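We use cookies to improve this site. By continuing you accept our use of cookies. Accept

Questions about buying a paper-handling cell
Answered by Nia Eynon, May 13, 2019
Shares 3 · Comments 1

Do I need a robot if I only bind reports?
Perhaps not. Count first how many reports you bind in a month. Our office did 603 last year, and squaring the pile by hand was the slow step.
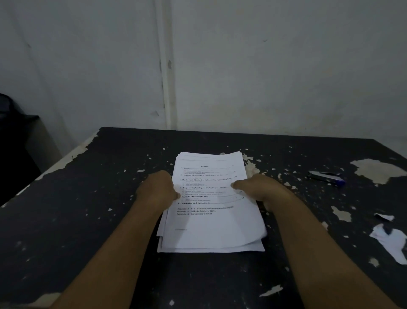

Caradog Prydderch: I would budget for the gripper before the arm. We did the opposite in December and had to ask for more money.

What should I put in the budget?
The arm, the gripper, the guarding, the fitting and the training. Our quote from Dromex was roughly 3000 for the gripper and fitting alone, and Rasto asked 828 for training. 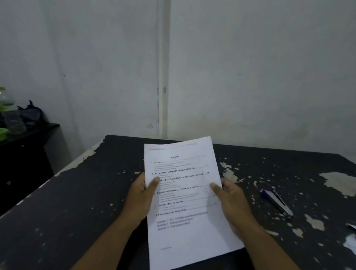 Delivery time must be in your plan also. Ask each supplier for a written date, and ask what happens if it is missed. Send them a real document from your work as well — a soil report with its contents page and appendices, held together by two hands, tells a supplier more than a blank sheet would. Bittencourt changed their offer after they received ours.

Can one gripper do both squaring and page turning?
We were told no by two suppliers. Squaring needs pressure from the sides, but for turning the fingers must lift a single corner. Please ask for a price for each task.

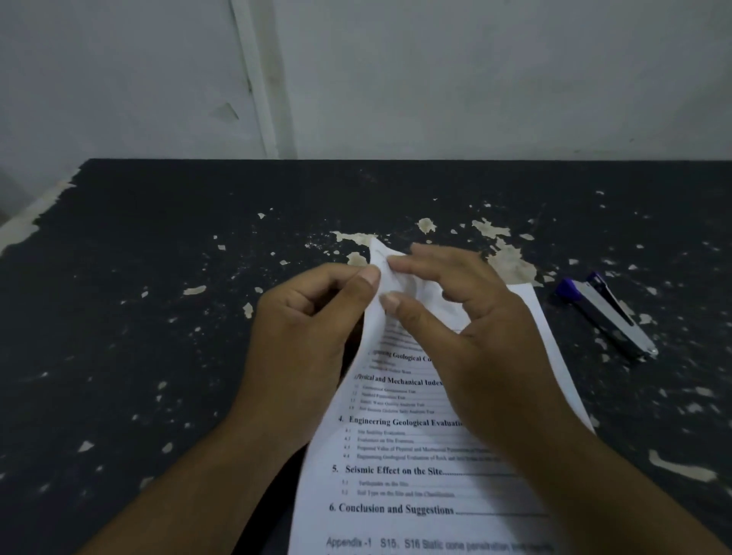

Lifting the corner of a contents page by hand.

Can I rent first?
Yes, Uno rents by the month. Our trial cost 783, and they took it off the price afterwards.

Subscribe to our newsletter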